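Speaker Notes: Wooden Tableware in Institutional Dining
Presented for the Ellano Foodservice Forum, December session
Speaker: Hadiza Olaniyan, Director of Dining Standards, Lovero College
Moderator: Tamás Vincze

Slide 1. Opening

Good morning, and thank you to Mr. Vincze and the Forum for the invitation. My remarks this morning concern the care of wooden bowls, boards, and serving pieces in dining halls that seat large numbers of guests. The session is scheduled for forty minutes, and I will leave the last ten for discussion.

(Pause for late arrivals. Confirm that the handout has reached the back rows.)

Slide 2. Background

Lovero College operates 2 dining halls, Turkier Hall and Kun Hall. Turkier Hall seats 372 guests and Kun Hall seats 282. Until the present dining plan was adopted, both halls used plastic serving ware at the salad and bread stations. The plan called for wooden bowls at both stations, and the first order was for 250 bowls.

The order was placed before a written care procedure existed. By the end of the first term, a large share of the bowls had dried out, and several had split along the grain. The cost of replacement was charged to the dining budget. The remainder of this talk describes the procedure that was written afterward.

Slide 3. How Wood Responds to Washing

Wood takes up water and gives it back. When one side of a bowl dries faster than the other, the piece will warp. When the whole piece dries too quickly, it may crack. Commercial dish machines combine hot water, strong detergent, and a heated drying cycle, and each of these is hard on a wooden surface.

Our procedure therefore removes wooden pieces from the dish line entirely. They are collected on a separate cart, washed by hand in warm water with a mild soap, rinsed promptly, and wiped with a clean towel. They are not left to soak. Staff members at the dish line should be told this directly during training, as a posted sign proved insufficient in our halls.

Slide 4. Drying and Storage

Washed bowls are placed on open wire racks, tilted so that air reaches both the inside and the outside. They remain there overnight. Bowls are not to be stacked until fully dry, and racks are kept away from ovens, radiators, and direct sunlight.
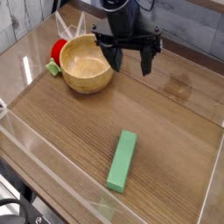

Is it acceptable to use olive oil on a wooden bowl?

Olive oil and other common cooking oils should be avoided, as they can turn rancid in the wood and leave an unpleasant smell. Food-grade mineral oil is the standard choice at Lovero College.

Slide 5. Oiling

Every wooden piece is oiled once a month during the term. The piece must be clean and dry before oil is applied. A thin coat is spread with a soft cloth, left overnight, and wiped in the morning before the breakfast shift. Pieces that look pale or feel rough to the hand may be oiled sooner at the discretion of the shift supervisor.

Pieces with a lacquered or sealed finish are handled separately. Oil does not pass through such a finish, and the supplier's instructions should be followed.

(If time is short, skip to Slide 7.)

Slide 6. Inspection and Withdrawal

Supervisors inspect wooden pieces at the time of oiling. Any piece with an open crack is withdrawn from food service, as food residue may collect where a cloth cannot reach it. Light scratches and raised grain may be sanded with fine paper, after which the piece is washed, dried, and oiled again. Departments should consult their local health code before adopting wooden ware of any kind, including for dry foods. Requirements differ from one jurisdiction to another, and our own inspector asked for the written procedure at the first visit.

Slide 7. Staffing and Cost

Hand washing requires labor that a dish machine does not. In Kun Hall, the task was added to the closing shift, which now ends at 9:30 p.m. In Turkier Hall, where the bread station is larger, a separate position was created for the evening meal. Institutions considering a similar change are advised to settle the staffing question before they place an order.

Slide 8. Discussion

Mr. Vincze will take questions from the floor. Please use the microphone in the center aisle and state your institution.

(Have the replacement cost sheet ready. Refer questions on purchasing contracts to the Lovero College business office.)

Copies of the care procedure are available at the registration table.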